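Home | Build Log | Parts | FAQ | Contact

Last updated: March 15, 2020

Fikitz hand-held grippers: frequently asked questions

These are the questions that land in the inbox most often, in no order that makes sense. If yours isn't in the list, write in. Answers arrive at the speed of a hobby.

What is Fikitz?

A pair of grippers you hold in your hands, and eventually an arm that is supposed to copy what you did with them. The grippers exist. The arm exists in the sense that its parts are in a box. Fikitz was the first name typed into the folder and by the time a better one came along it was on the labels.

Where does the work happen?

Most of the printing and soldering happens at the Stendstead workshop, a shared space where you book a bench and then find somebody's canoe on it. The recording happens wherever there is ordinary furniture and enough room to walk past it.

Why record people doing chores with grippers when you could program the arm directly?

Programming it directly was the plan for the whole first winter. The result could close a drawer, provided the drawer was already closed. Recording a person is slower to set up and much faster after that. You hold the gripper, you do the job the way you'd do it anyway, and the motion gets saved along with the view from the tool.
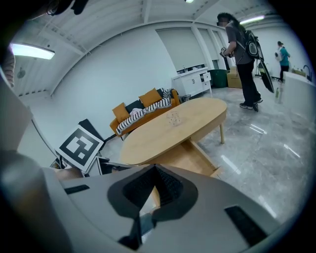

Picking a task is harder than it sounds. It has to be dull enough to repeat all day and tricky enough that the arm learns something from it, and it shouldn't end in broken glass more than now and then. Drawers are a good start. The one under the oval table is pulled open at a height where you have to tip your wrist, and a clear cup on the tabletop is a mean little object for any vision software, being almost the same color as whatever is behind it. Start with a mug if you want to keep your spirits up.

What are the black-and-white squares for?

They are markers. The software knows the pattern and the size, so when it finds one it can work out where the thing attached to it is and which way it's turned. We put a cube of them on each gripper so that at least one face is usually in view. Print them flat and matte. Glossy paper under tube lights turns into a small sun, and the tracker reports that your left hand has left the building.

How much does it weigh?

One Hattori gripper, the current design, comes to 886 grams with the cube and the cable tie that holds everything together. That felt fine on the bench. After an hour it feels like carrying groceries for someone you don't like. The next version loses weight at the handle, if the handle survives it.

How many takes do I need?

We aim for 100 good ones per task. Good means the tracking held from start to finish and you didn't stop in the middle to scratch your nose. On the first try at the drawer, 19 were usable. Keep the bad ones in a separate folder, as they're handy for testing the tracker – and for humility.

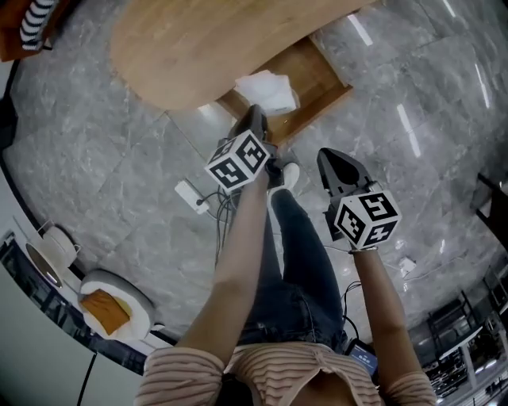
Can one person use both grippers at the same time?

One person can, and for most two-handed jobs that's the better way to do it. Each gripper records separately and the two files are lined up afterward by their timestamps. Sync the clocks before every session. Learn each gripper alone first, or you'll spend the afternoon opening the left one every time you mean to open the right.

Does the floor matter?

More than we'd like. Polished stone reflects the ceiling lights in long streaks, and a tracker can waste a lot of effort on them. Switch off whichever lights you can do without, or put down a rug. Check the rug isn't going to slide.

What does the Bedora do?

Bedora is the name of our logging script. It writes everything to disk and complains when a reading goes missing. It has 5 warning messages, and four of them mean a plug is loose. The other one means the disk is full, although it words this as a philosophical problem. A rewrite is planned for April.

Can I run it on batteries?

For short sessions. For long ones we plug in and live with the cables. Route them so they come up behind your hands, leave slack at the wrist, and look where you're stepping. Most of our lost takes were lost to a foot.

Can I buy one?

No. We're not a company and the paperwork would finish us off. The print files and the parts list are on the Parts page, and if you have access to a printer and a patient weekend you can make your own.

My gripper jaws stick halfway. What did I do wrong?

Probably nothing. The slide is a tight fit straight off the printer. Sand the inside edges lightly, wipe out the dust and try it again before you reach for any oil. If it still sticks, check that the spring isn't in backward. Ours was, for most of a month.

Back to top | Build Log | Parts | Contact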